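My first season with a whistle

I played handball for a long time as a left wing, never at a level worth writing about, and when my knee started to complain last year I signed up for the referee course in Gerska. It cost 80 dollars, which covered the rule book, the cards, a whistle I have since replaced, and an evening meal of cold pasta. Several people have asked how it went, so this post is mostly for them.

I thought I knew the rules. I knew the ones that had been called against me. I had no idea, for example, how exact the substitution area is, or that a player coming on early gets 2 minutes and the timekeeper is the one who has to catch it. I must have done it myself a dozen times.

The test was in two parts, written and on court. I passed the written part easily and got through the other one on the second try. The first time I stood too close to the six-meter line and Refilwe Mnguni, who ran the course, had to pull me back by the sleeve so the pivot could turn. She told me to look at feet first and arms second. I still say it to myself at the start of each half.

My partner for the season was Edvin Vik. Referees work in pairs in handball, one on the court and one on the goal line, and you swap as the ball goes the other way. We also trade sides every few minutes so the same person isn't looking at the same pivot all night. Edvin has years on me and doesn't talk much. If he disagreed with a call of mine he let it stand and brought it up in the car.

The game I learned the most from was Natport at home against Vashisht, under-16 girls. Natport play a flat 6-0 defense and wait. Vashisht had a center back who would hold the ball, bounce it, pass it sideways, get it back and pass it sideways again. I had my arm up for passive play before she had done anything wrong, took it down, and put it up again too late. Both benches noticed. The Natport coach, Cletus Kasprzak, asked me quite politely what exactly I was waiting for. I didn't have an answer for him.

In the 23rd minute I gave a penalty for a push from behind on a breakaway and forgot the suspension that should have gone with it. Edvin caught it from the far end and blew for time-out. We met in the middle, he said four words, and I went over and showed two fingers to the table. The girl who had done the pushing was already walking off, so she knew the rule better than I did that night.

What I got wrong most often over the year was advantage. I whistled too early. A player would be grabbed, stay on her feet and be about to shoot, and I would have already stopped the game for a free throw nobody wanted. Zodwa Magagula watched me from the stands twice as an assessor and wrote the same note both times: "Count to one." I have gotten better at it — not good, but better.

The scores go in through Pludeo now, on a tablet at the table, and the old paper sheets are gone except as backup. I like it well enough. It does log you out at halftime if nobody touches it, and one night in Vashisht we restarted almost ten minutes late while Vilgot Lundgren looked for his password. He keeps it on a card in his jacket these days.

By the end of spring we had done every age group from mini to the men's third division. The men complain more and the minis cry more. The under-18 games are the hardest physically. I ran the log from my watch out of curiosity and it came to 109 miles for the season, warm-ups included, so the knee has held up.

For anyone thinking about it: buy indoor shoes with a real sole, carry a spare whistle in a different pitch, and eat before you go. Hall cafeterias close when the second half starts. Talk to the captains before the toss and use their names afterward if you can remember them.

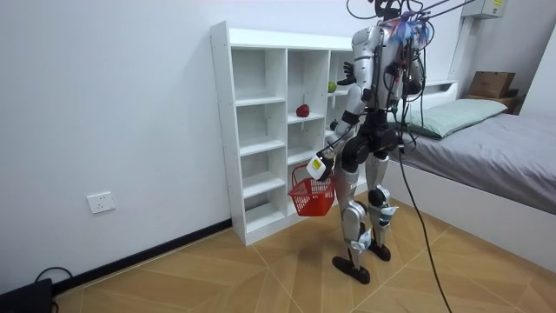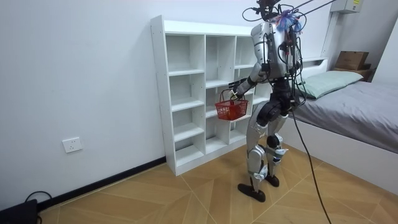
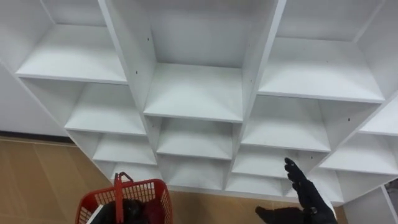
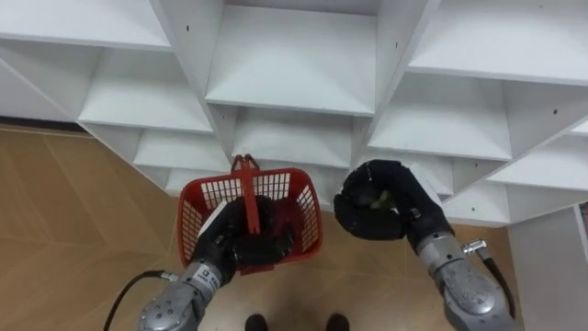
Page last changed in September

A few people wrote to ask whether I'm doing it again. Yes. Edvin and I are down as a pair for the fall, mostly under-16 and women's second division, and there is a refresher evening in Gerska before the first round. The interpretation of passive play is on the agenda, and I plan to sit near the front.

Contact | Copyright, all text by the author | Back to top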